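The Returns Bench

A short story

The Office of Recovered Articles at Dernmont occupied the lower floor of a building whose upper floors had been let to other departments. Its duties were set out in a schedule dated before the present staff were born. Articles that had been sent back, surrendered, or left behind in closed premises were to be received at the office, sorted according to kind, entered in the register, and held until claimed. The schedule did not say what should be done with articles that were never claimed, and the office had therefore kept them.

Solène Jacquet was appointed Second Sorter in July, upon the retirement of a man whose coat remained on the hook. She was issued with a grey overall, a pencil, a copy of the schedule and a key to the stores. She was informed that the overall should be returned in the condition in which it had been issued, allowing for wear. She signed for these items and was shown to her table.

The consignment from Sowerby was waiting. It had come out of a repair shop there, closed on the death of its owner, and had been sent on under a single docket, number 1028, with the words "small parts, mixed" in the space reserved for a full account. The First Sorter considered this insufficient. He wrote to Sowerby asking for particulars. Sowerby replied that it had none, and that the shop had already been let to a baker.

Solène was accordingly instructed to proceed without particulars.
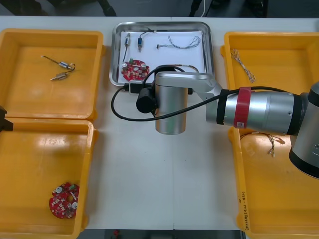
Illustration: the sorting table, Recovered Articles.

The method was simple and had not been altered in 19 years. A portion of the consignment was placed in the steel tray, upon a sheet of clean white paper. The sorter took each article from the paper and assigned it to one of the yellow bins. Small cylinders with their leads went together. Wires went with wires. The round red boards went by themselves. The paper was changed when it became marked, and the used sheet was initialled and filed, although no person at Dernmont could recall having consulted one.

She found the work agreeable. She had expected the articles to be dull and they were not. There was a blue cylinder among the silver ones, and a brass-coloured one which she put down and picked up again more often than the work required. There were wires twisted together, blue with white, as neatly as a plait. Somebody at Sowerby had done that by hand. It was not the work of a person who regarded the parts as mixed.

On the side of one bin there was a label in dark marker, written vertically, so that she was obliged to incline her head in order to read it. Part of it ran "(4.21–4.30)". She enquired of the First Sorter what this signified.

"It is a reference," said the First Sorter.

"To what does it refer?"

He looked at the label for some time. He said that it had been in place when he arrived, that it had never given rise to any difficulty, and that she might regard it as correct.

She did not regard it as correct. She took the schedule home that evening, contrary to paragraph 8, and read it at the kitchen table from the first page to the last. Paragraph 4 had no subdivisions. She considered whether the figures might be a measurement, or verses, or times of day, and this last possibility held her attention. If they were times, they marked out nine minutes of an afternoon. She wondered what a person might undertake in nine minutes which would deserve to be written on a bin.

On the following afternoon she watched the clock. At twenty-one minutes past four the First Sorter rose from his desk, as he did every day, and went along the corridor to fill the kettle. At half past he came back with two cups. In the interval the room was quiet and the table was hers.

She took up one of the red boards and turned it over. On the underside, very small, somebody had scratched a word with a pin. It read "Ostora".

There was an Ostora on the railway map in the corridor, two stops beyond Astmont, at the point where the line ended. She made no entry in the register. She laid the board back on its paper with the green part uppermost, as she had found it, and when the First Sorter came in she thanked him for the tea. 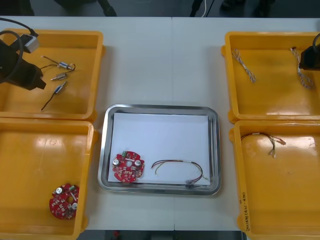 The Second Letter

The office wrote to Ostora on 12/11/21. The letter was drafted by the Second Sorter and signed by the First, who struck out one adjective. It stated that certain articles had been received at Dernmont by way of Sowerby, that one of them bore the name of the town, and that any person having an interest in them was invited to apply.

The reply came on lined paper. The writer was a woman of advanced age who had been married, for a short time and long ago, to a man who mended things. He used to put the name of their town on his work where it would not be seen. She did not want the articles back, having nowhere to keep them. She asked only whether the wires had been twisted together neatly, as he had taken great trouble over that and she had sometimes been impatient with him.

The First Sorter read the letter twice and observed that the schedule made no provision for an enquiry of this nature. He then went to fill the kettle, although it was not yet four o'clock.

Solène took a sheet of the clean white paper from the store and wrote that they had been twisted very neatly indeed. She initialled it, and sent it by the evening post.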